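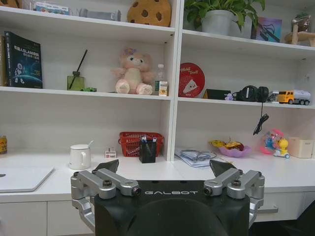
4 min read

Septic tanks and treatment plants – your questions

Updated January 2024. Prices further down. If it's an emergency (backing up into the house) don't read this, ring the office.

Which areas do you cover?
Usby and all the villages round it, out as far as Ma. Past Ma we can usually do it but there's a mileage charge. Ask when you book.

How often does my tank need emptying?
Once a year for most houses. Bigger family in a small tank, more often. Two people in a big old brick tank, you might go longer, but get it looked at first. Treatment plants go by the maker's handbook.

How do I know it's full?
A septic tank is always full, or nearly. That's how it works. What matters is how much of it is sludge. Signs it's overdue: slow toilets, gurgling in the bath waste, smell outside, very green grass over the soakaway. Any of those, ring us.

How much is an emptying?
£135 for a standard single tank up to our lorry's normal load, hose run included up to the usual length. Second tank at the same address is priced seperately. Very thick or neglected tanks can take longer and we'll tell you on site before we carry on.

Do I need to be in?
No, as long as we can get to the lid and there's no locked gate. Leave a note or tell the office where the tank is. Dogs indoors please.

How close does the lorry have to get?
As close as you can let us. We carry plenty of hose but uphill runs are hard work. If the lane is narrow, has a weak bridge or low branches, say so when booking. We've had wasted trips and we do have to charge for them.

I don't know where my tank is. Can you find it?
Usually yes. Look for manhole covers downhill of the house first. If nothing shows we send a locator down the drain and trace it from above. Tank finding is a separate visit with Man-sik Um, who does all our surveys. Old plans help even if they're wrong.

Can you dig out a buried lid?
Shallow ones, yes, if you don't mind about the lawn. We put the turf back but it won't look perfect. Deep ones need a riser fitting so you're not doing it again every year.

What can't go down the drain?
Wipes. Any wipes, including the ones that say flushable. Also fat, nappies, sanitary stuff, cotton buds, paint, cat litter, old medicines. Rainwater from gutters shouldn't go in either – it washes the solids straight through to the soakaway.

Is bleach ok?
A bit, now and then. Not a bottle at a time. Same with dishwasher cleaner. Treatment plants are fussier than septic tanks.

Do additives work?
We don't sell them. A tank in normal use has all the bacteria it needs. Spend the money on an emptying. 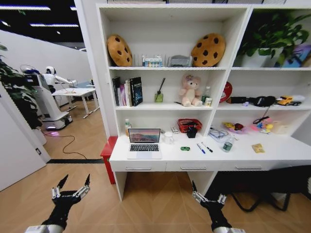 Round cushions and a potted plant on white shelving.

What's the difference between a septic tank and a treatment plant?
Septic tank: solids settle, liquid goes out to a drainage field, no power. Treatment plant: air gets blown through it, needs electric, cleaner water comes out. A cesspit is neither, it just holds everything until we come, so it needs emptying a lot more.

My tank runs to a ditch. Is that a problem?
Probably. Septic tanks shouldn't discharge straight to a ditch or stream, and it often comes up when a house is being sold. Choices are a drainage field if the ground will take it, or swapping to a treatment plant. Get a survey done before you spend anything.

What does a survey involve?
We open everything that opens, check the tank for cracks and missing dip pipes, run water through and look at where it ends up. Camera in the drains if needed. Written report by email. £300, and we take it off the bill if you go on to have an install with us. Emptying isn't in that price. If you're buying a house please book early, everyone leaves it till the week of exchange.

Which treatment plant do you fit?
Mostly the Nokell. We've fitted 329 Nokell units so we know them well and keep blowers and diaphragms on the van. We'll service other makes but parts may have to be ordered.

How long does an install take?
Digging and setting the tank, a few days in decent ground. Rock or high water table, longer. You'll have a temporary arrangement for the toilets while the old tank is disconnected, the office will go through it with you.

What happens to the old tank?
Emptied, cleaned, then taken out or broken and filled. Depends where it is. Tanks near the house wall normally get filled.

The alarm light on my plant is on. What now?
Check the power first, trip switch in the fuse board. Then listen for the blower. No hum, no air – ring us. You can keep using the toilet for a short while but go easy on baths and washing.

Can I open the lid myself?
To look, from the edge, if you have to. Never lean in, never climb in, and don't leave it open with children about. The gas in there can kill. Cracked lid, put something solid over it and call us the same day.

Do you do reminders?
Yes. There are 1,208 addresses on the reminder list, you get a text when you're due. You then have to reply to book, the text on it's own doesn't book you in.

How do I pay?
Card over the phone or bank transfer. Drivers don't take cash any more.

Are you busier at certain times?
April is bad, book ahead. Wet winters too.

Something not on here?
Email or ring Dovesari at the Usby office. Have your postcode ready.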